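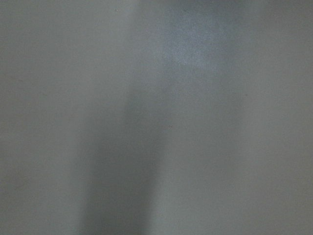
Chapter 9
Getting Close: What a Wrist Camera Tells You

My first year running the robotics club at Davon, I had a student called Bianca Roman who wanted our arm to pick up a whiteboard eraser. She'd written a tidy little program. Find the dark shape, move towards it, stop when it fills half the picture, close the fingers. She'd tested it on saved pictures all weekend and it got every one of them right.

On Wednesday afternoon we ran it on the arm and it drove straight past the eraser and parked itself over a shadow.

I've thought about that shadow a lot (more than I've thought about most erasers!). To you and me a shadow is hardly a thing at all. We look straight through it to whatever it's lying on. A program that's hunting for dark pixels has no such habit, and up close a shadow can be the biggest, darkest shape on offer. It has no crisp outline either, so if your code is looking for an edge, it'll either find none or find one somewhere different every time you ask.

This chapter is about the last little stretch of a reach, when the camera is so near a surface that the picture goes soft and most of what you relied on in Chapter 8 stops working. Colour gets unreliable. Grey stops being one number and becomes a whole family of them, some a bit blue, some a bit green, all from the same surface. Specks of dust get promoted to features. I once watched Mark Anthony Tiongson spend an entire lunch hour tracking what he thought was the corner of a block, and it was a crumb.

We'll start with brightness, because it's the easiest thing to measure and the easiest to get fooled by. You'll take a blurry greyscale picture, pick a threshold of 70, and colour everything below it red. Then you'll move your desk lamp and do it again. Please do move the lamp, even if you're sure you know what will happen. Ebony Te Moana, who helped me test these exercises, got such different answers before and after that she rewrote her whole program.

After that we'll look at smoothing, at slow changes versus sudden ones, and at how to write a program that's allowed to say "I can't tell from here" and back the arm up. That last one is my favourite, and it took our club 2 seasons to get working properly.

What you'll need for this chapter:

Your arm and camera from Chapter 7, with the cable clipped down
A desk lamp you can move
A plain, matte surface in any dull colour
Your project notebook

Before you start: hold your phone camera a finger's width from the desk and take a picture. Write down everything you could tell a robot from that picture alone. Keep the list, we'll come back to it in section 9.4.

9.1 Dark isn't the same as there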